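# Unit 5 — Containers and surface wear

Notes for the Tremosville session. Read with handout 2.

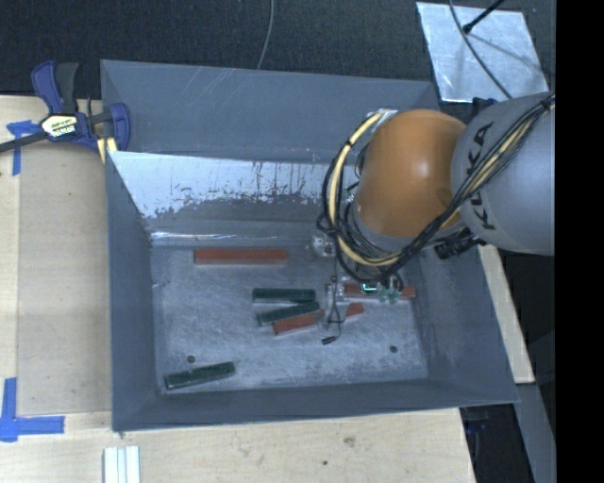 Wear in an open metal bin is recorded by zone: floor, walls, back panel. Scuffing on the floor and rubbing on the inner wall faces are entered separately.

- **Scratch** — a thin line; note its direction.
- **Rub** — a lighter patch without a clear edge.
- **Crease** — note its position and length.

Exercise 8 uses the Brerico record sheet.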